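Handout 4: Comparing grippers on small parts
Course notes, Haoran Jia, September 2024

Read before the lab. You will need the Rister grip log and your notes on pad friction.

Where we left off

Last time Chunhua asked why we bother with a second gripper trial when the Femby sheet already gives a success rate. Look at how that rate was earned: 228 picks, all on the same block, all from the same start pose. It tells you the gripper can close on a block. For a hollow plastic shell with a battery in it, you know very little.

What to compare

Pad wear. A new pad and a scuffed one are two different grippers as far as your data goes. Write down the state of both pads on both arms before the first pick. Qiu's group swapped pads halfway through and pooled the results anyway – please don't.

Squeeze. Thin shells flex. A hold that looks firm on the wrist camera may be the part bending. Run each part at 2 force settings and keep the results apart.

View. Wrist cameras show contact well and everything else badly. The head camera shows where both arms are and often hides the part behind a finger. Anyone who claims one view is enough should show you their failures.

Handover. Two-arm work is where the sales talk gets thin. Log who holds, who moves, and any pause over 4 seconds. A pause counts against the controller even if the pick is later scored as good.

What I don't accept

"It worked most of the time." Most of how many? Also no averages across parts. A mouse shell and a flat token have nothing to say to each other.

For the write-up

One page, 6 trials per part, failures listed first. Tianyou has the Berkach controller settings if yours were lost in the March update.

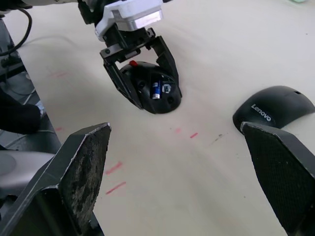
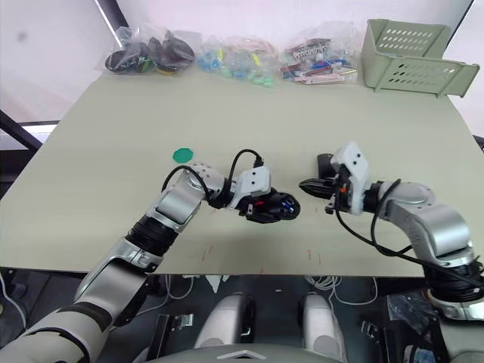 Fig. 1 and 2. Wrist view with an opened mouse held in the other gripper; head view of both arms over the table.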